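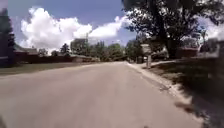
Plornex Sidewalk Robot: Camera Setup and Maintenance
Student Project Report, Mobile Systems Laboratory
Authors: Eduardo Panganiban, Derek Inskip

1. Purpose

The Plornex is a four-wheeled outdoor robot purchased by the laboratory in 2023. It drives on residential streets and records video from a forward camera. This report covers the work carried out to return the machine to regular use after winter storage. Route planning is covered in a separate report and is not repeated.

2. Condition on Receipt

The robot, unit 1011, was taken out of storage in April. The battery held a charge, but the camera bracket was loose on its post and the left front wheel rubbed against its guard. The maintenance log had no entry for either fault. The authors removed the guard, straightened it in a bench vise, and refitted it with new washers. The bracket screws were replaced and secured with thread compound.

3. Camera Setup

The camera was remounted 700 mm above the ground. Tilt was set on a quiet residential street, where the road, the curb, and the horizon could be used as references. The left side of the street is open to the sun, while a large tree throws broken shade across the right side of the pavement.

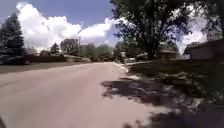
Exposure was left on automatic for the first runs. The Skutex driver software adjusted too slowly when the robot passed from sun into shade, and the curb line was lost for short periods. A fixed upper limit on shutter time was then entered in the settings file. Focus remains softer than desired, and the lens should be adjusted before the next series of runs.

4. Routine Care

The following checks are to be completed before each outing:
Wipe the lens with a dry cloth.
Spin each wheel by hand and listen for rubbing.
Confirm that the bracket does not move under light pressure.
Test the emergency stop 2 times.

The drive belt is to be inspected every Monday. Spare belts are stored in the Bunnag cabinet, second shelf.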